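What happens when a robot comes to work?

Hello! I'm Hauwa Akpan and I work at a company called Cho. We pack board games and puzzles into boxes and send them to shops. Last November we got our first robots, and my niece's class sent me so many questions about them that I decided to write everything down.

What did people do before?

Everything! When I started, there were 23 of us on the packing line. I folded boxes. You pick up a flat piece of card, bend four sides, tuck in the flaps, and then do it again — all day long. My thumbs used to ache by lunchtime, and I even folded boxes in my dreams.

What do the robots do now?

Ours is called Votum (the name came on a sticker, we didn't choose it). It's one long arm bolted to the floor, and it folds boxes and stacks them. It can do 175 in the time it takes me to eat my sandwich! What it can't do is notice when a puzzle has a bent corner, or guess which way up a squashed box should go. For that it still needs us.

How does a robot learn?

Some robots follow a list of moves, like a dance routine. Others learn by copying people. A person holds a pair of grippers, a bit like big pincers, and does a job with them again and again. A computer keeps track of how the grippers move, and the black-and-white patterns on the cubes help it work out where they are. Picking up something small and flat is one of the hardest things to practise. Try it at home with two wooden spoons and a button and you'll see what I mean!

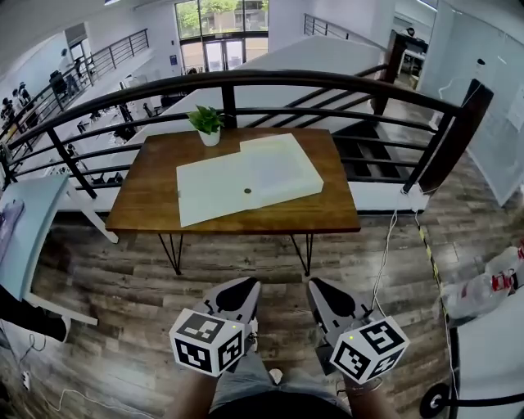

Did anybody lose their job?

This was the question I got most, and it's a fair one. At Cho, most of us changed jobs. Natanael Leite used to fold next to me and now he looks after Votum: he cleans it, listens for funny noises and presses the big red stop button if anything jams. I check the finished games. Kelly Damasceno didn't like the new work and left to join a bakery, and I do miss her. At some other places people have lost their jobs, and that's very hard on them and their families.

Do I like it?

Mostly, yes. My thumbs are much happier. But it's noisier now and we chat less, because we're further apart. Seven of us asked for a longer tea break together, and we got it.

Words to know

Gripper: the part of a robot that holds things, like a hand.
Automation: when a machine does a job that people used to do.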